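Procuro gente para cobrir as autárquicas em Rurstead (e pago, já lá vamos)

Começo pelo mais importante, que é para não fazer ninguém perder tempo: preciso de nove pessoas para acompanhar comigo a campanha e a noite eleitoral em Rurstead. Não é preciso carteira profissional, não é preciso curso, não é preciso ter opinião formada sobre o novo mercado municipal (embora, se moram cá, seja quase impossível não ter). É preciso gostar de ouvir, escrever uma frase que se perceba à primeira e não ter vergonha de fazer a mesma pergunta duas vezes a um candidato que não respondeu.

Para quem caiu aqui vindo de outro lado: eu faço o Gindeo, um boletim de política local que sai por correio eletrónico à quinta-feira e que entretanto ganhou esta página, um arquivo meio desarrumado e uma quantidade de leitores que me escrevem a corrigir nomes de ruas. Adoro essas mensagens, continuem! Escrevo sobre a câmara, sobre as juntas de freguesia, sobre as reuniões públicas onde às vezes estou eu, os vereadores e um senhor que vem por causa de um muro. É um trabalho de que gosto muito, mas que numa campanha não cabe numa pessoa só. Na última tentei fazer tudo sozinha e o resultado foi uma cobertura ótima do centro da cidade e praticamente nada sobre o resto do concelho. Os leitores de Gratwood queixaram-se e tinham toda a razão.

Desta vez quero fazer a coisa como deve ser. Temos eleição para a câmara, para a assembleia municipal e para as assembleias de freguesia, tudo no mesmo dia, com 103 mesas de voto espalhadas pelo concelho, algumas em escolas onde nunca pus os pés. As listas à câmara já andam na rua, os cartazes também, e a discussão do momento é a concessão da água, que metade das candidaturas quer rever e a outra metade prefere chamar "um dossiê complexo". Vai haver muito para contar.

O que vos peço, em concreto

Cada pessoa fica com uma zona. Gostava de ter duas pessoas em Gratwood, duas na zona ribeirinha, duas no centro, e as restantes distribuídas pelas freguesias do norte, que são as maiores em território e as que aparecem menos nas notícias. Se moram na zona, tanto melhor, mas não faço disso condição – há quem escreva melhor sobre um sítio onde não conhece toda a gente do café.

Durante a campanha, que começa em setembro, conto com uma ou duas saídas por semana. Uma sessão de esclarecimento, uma arruada, um debate na coletividade, uma visita de candidatos à feira. Vão, tomam notas, falam com quem lá está (com os candidatos, sim, mas sobretudo com quem foi ouvi-los) e mandam-me um texto curto na mesma noite ou na manhã seguinte. Curto quer dizer curto. Prefiro quatro parágrafos bons a uma página inteira onde ficamos a saber de que cor era a gravata.

Além disso, cada zona tem uma pergunta de fundo para investigar com calma. Em Gratwood é a carreira de autocarro que acabou e que todos os programas prometem trazer de volta, sem dizer quanto custa. Na zona ribeirinha são as licenças das esplanadas. No norte é o centro de saúde, que abre três manhãs por semana quando abre. No centro ainda não decidi, e aceito sugestões de quem se candidatar – a sério, ponham isso na mensagem, ajuda-me imenso a perceber como pensam.

E depois há a noite eleitoral. Ui, a noite eleitoral. Essa é para estar toda a gente disponível, das sete da tarde até a última freguesia fechar. Os resultados são afixados à porta de cada secção de voto e a ideia é termos gente a fotografar os editais e a mandar os números para uma folha partilhada, para conseguirmos perceber freguesia a freguesia o que se passou, sem esperar pelo dia seguinte. Não vamos às 103 mesas, que eu sou ambiciosa mas sei fazer contas. Escolhi as que costumam decidir as coisas e depois explico o critério a quem ficar na equipa.

O dinheiro

Cada colaborador recebe 144 euros pela noite eleitoral e 100 euros por cada texto de fundo publicado. Os textos curtos de campanha são pagos à parte, num valor fixo semanal que combinamos conforme a disponibilidade de cada um, e as deslocações são reembolsadas com recibo. Eu sei que não é uma fortuna. É o que consigo pagar com as assinaturas e com o apoio da Ejigu, a cooperativa que imprime a edição em papel e que me cede a sala para as reuniões. A Ejigu não vê os textos antes de saírem nem tem nada a dizer sobre eles, e isso está escrito no acordo que temos, que posso mostrar a quem quiser.

Pago no fim de cada mês, por transferência. Quem precisar de passar ato isolado e nunca o fez, eu ajudo, já me enganei nisso as vezes suficientes para hoje saber fazer.

Quem pode candidatar-se

Maiores de dezoito anos, com disponibilidade nas semanas de campanha e na noite da eleição. Estudantes, reformados, pessoas entre empregos, pessoas com emprego e serões livres, tudo serve. Na última vez quem me deu a melhor informação da campanha foi uma leitora que trabalhava numa padaria e ouvia tudo entre as seis e as oito da manhã, portanto não se ponham de fora por acharem que isto é para jornalistas.

Há uma coisa em que não facilito: não podem ser candidatos, nem mandatários, nem estar a trabalhar para nenhuma das listas, nem ter em casa quem esteja. Podem ter votado em quem quiserem a vida inteira, podem até ter sido militantes de um partido, só peço que me digam. Quem estiver como membro de mesa no dia da eleição também não pode fazer a noite connosco, mas pode perfeitamente fazer a campanha até lá, e nesse caso ajustamos as contas.

Carta de condução e carro dão jeito para o norte do concelho. Para o resto não fazem falta. Telemóvel que tire fotografias legíveis, isso sim, por causa dos editais.

Formação (não se assustem com a palavra)

São dois serões na sala da Ejigu, com início às sete e meia, antes de a campanha arrancar. No primeiro falamos de como funciona a eleição, porque há muita confusão entre câmara e assembleia e eu própria levei anos a explicar o método de Hondt sem me perder a meio. No segundo tratamos do trabalho em si: como citar, como confirmar, o que fazer quando alguém nos conta uma coisa e depois pede para não dizermos quem foi, como lidar com um assessor que nos telefona zangado às onze da noite (passem-me a chamada, é a resposta). Há sopa e há pão. Se alguém tiver restrições alimentares avise, que a sopa do ano passado tinha chouriço e uma pessoa ficou só com o pão.

Quem já tiver experiência pode faltar ao primeiro serão, mas ao segundo gostava mesmo de ter toda a gente.

Como responder a isto

Mandem-me uma mensagem pelo formulário de contacto do Gindeo, com "Campanha" no assunto. Não quero currículos em formato europeu com três páginas. Quero saber:

Quem são e em que parte do concelho moram ou passam mais tempo.

Que zona gostavam de cobrir e se há alguma que não querem de maneira nenhuma.

Uma pergunta que fariam a todos os candidatos à câmara, igual para todos.

Um texto vosso, qualquer um, publicado ou não. Serve uma carta ao condomínio, desde que seja boa.

Se têm ou tiveram ligação a algum partido ou movimento, e qual.

Respondo a todas as mensagens, mesmo que demore uns dias. Depois marco uma conversa de vinte minutos, por telefone ou no café em frente à câmara, como preferirem. Fecho as candidaturas na última quinta-feira antes de a campanha começar, às seis da tarde, mas se as zonas ficarem preenchidas mais cedo aviso aqui na página e retiro o anúncio.

Perguntas que já me fizeram desde que falei nisto no boletim

Os textos saem assinados, sim, com o nome de quem os escreveu. Se tiverem um motivo sério para não assinar, falamos. Eu edito tudo, e edito bastante, mas nada sai com o vosso nome sem que tenham visto a versão final. Podem republicar os vossos textos onde quiserem ao fim de uma semana. E não, não vamos declarar apoio a nenhuma lista, nem eu nem o Gindeo, perguntem-me as vezes que perguntarem!

Também me perguntaram se dá para fazer só a noite eleitoral. Dá, mas tenho de dar prioridade a quem faz a campanha toda. Escrevam na mesma e digam isso logo na primeira linha, fico com o vosso contacto para o caso de alguém desistir, e há sempre alguém que desiste. 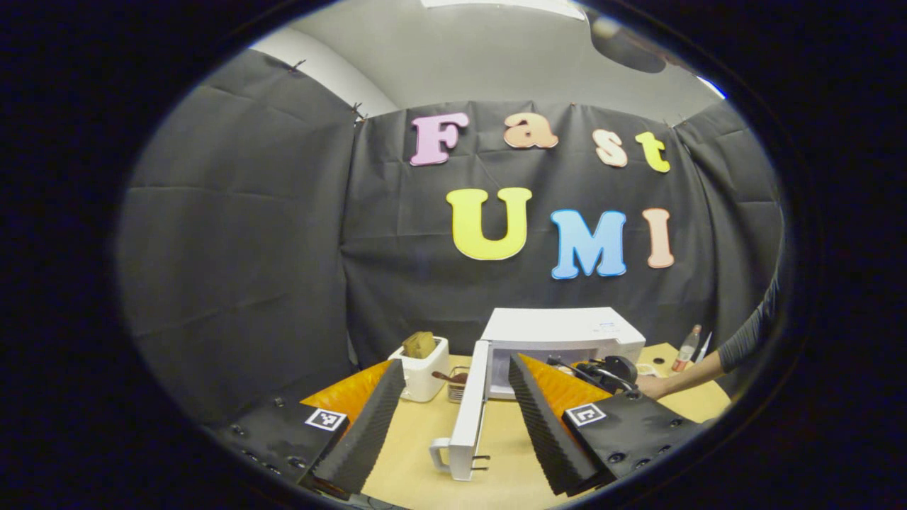 Falta só dizer que, se houver segunda volta de conversas por causa de zonas com muitos interessados, faço-as ao fim da tarde, para quem trabalha não ter de pedir horas. E se conhecem alguém nas freguesias do norte que escreva bem e não ande pela internet, imprimam-lhe isto ou leiam-lho ao telefone, que é de lá que me faltam pessoas.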